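The arm at Plilamach's prep kitchen starts its day at 4:30 in the morning, an hour before the first cooks clock in. By the time Genalyn Tan has her apron on, the first trays are plated and waiting on the rack.

Tan has run the line for Plilamach, which makes meals for hospitals and senior homes, for nine years. She used to plate 700 lunches a shift with three other people. Now she spends most mornings in the planning room, trying out new moves in a simulated kitchen before they go to the floor. Corn on the cob took her a week. It rolls. 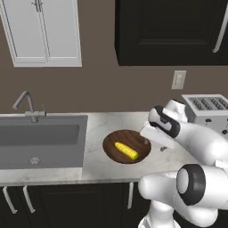 The software comes from a small firm called Randamness, and Plilamach paid for 36 hours of training per cook. Tan thought that was too little. She stayed late through most of June to get comfortable with it, and she was paid for the extra time only after she asked.

No one was laid off. Two cooks left on their own and their jobs were not filled, so the crew is smaller and the day feels different. "We talked all morning when we plated," Tan says. "Now I talk to a screen until ten." Her wrists hurt less - she had a brace on each one for most of last year.

Pay is a sore point. The cooks who trained on the system got a raise of 98 cents an hour. Tan has asked for a new job title to go with the new work and is still waiting for an answer. The company says it will review titles before it puts a second arm in its Magbanua Street kitchen.

COMMENTS

Felline: 98 cents to learn a whole new job? Come on.

lunchlady2470: I plated for 12 years and had surgery on both hands. I would have taken the robot.

Felline: Fair, but she should still get the title.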